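Bastside gripper is back to handling glasses after grip fault

2021-08-02

The Bastside tabletop arm is picking things up again! After two weeks with the power off, the team at the Prarelden workshop switched it back on this morning, and by lunchtime it was on the job that had caused all the trouble: lifting a pair of glasses without hurting them.

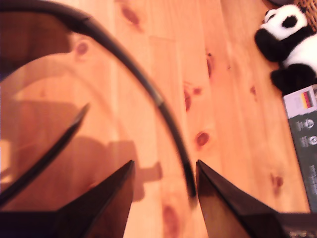

Dark glasses close to the gripper's tips, with a panda plush on the wood beyond.

The fault showed up in the middle of an ordinary session last month. The arm closed on a pair of spectacles and kept right on closing, well past the 20 newtons it is supposed to stop at. Demetrius Halvorsen was at the controls and hit the stop, but the gripper held its squeeze for another 15 seconds before it let go. One lens popped out and the bridge snapped. No one was hurt.

"Glasses are cheap and fingers aren't," said Halvorsen. "My hand had been in there a minute earlier, straightening them out. So yes, we pulled the plug and left it pulled."

The team then spent several days trying to make the fault come back, first with foam blocks and later with old frames donated by Fitzsimmons, the optician down the street. It came back on the third day, and there was a fair bit of cheering, which has to be a first for a broken robot.

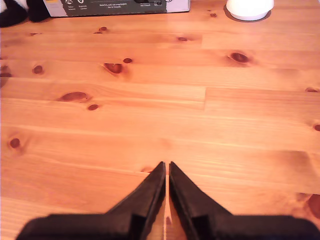 What went wrong

Two things, as Lovely Belmonte worked out. The force limit was stored in a settings file, and a software update in the spring had started loading that file a moment too late. If a pick was ordered very soon after a restart, the arm had no limit at all for that one pick. Every pick after it was fine, so nothing odd ever turned up in the logs.

The slow release was a separate matter. The stop button cut the motion of the arm the way it should, but it left the gripper motor holding whatever it had. That is a sensible choice if you are worried about dropping a heavy part on someone's foot. With a hand in the wrong place it's a bad one, and Belmonte says it should have been caught when the arm was first set up.

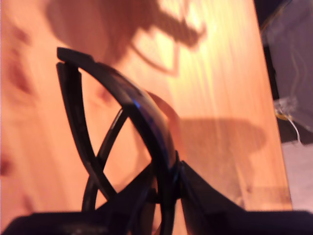 The repair itself is lovely and small. The arm now refuses any command until it has read its force limit and reported the number on screen, and there is a second button, yellow, that opens the gripper and does nothing else. Hazel Haverford wired it up over a weekend with parts from the drawer. She has also put a strip of tape along the bench marking where hands stay out while the power is on.

Before today's restart the arm had to get through 100 picks straight after a cold start, on the old frames, with the force logged each time. It never went over the limit. Anyone who has watched a gripper fumble a thin, slippery temple will know how good that felt to see.

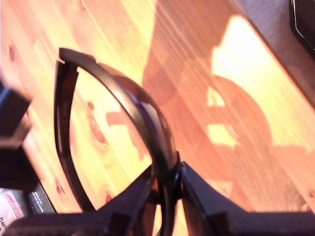

A pair of black eyeglasses held upright in the gripper over the sunlit wood.

Anika Blackwood, who runs the workshop, has written up the fault and sent it to the other groups using the same software. Two of them have already replied to say they found the same late-loading file on their own machines. The full write-up, with the force logs, can be had by asking at the front desk.

Open evenings start again in November, and the arm will be on show, yellow button and all.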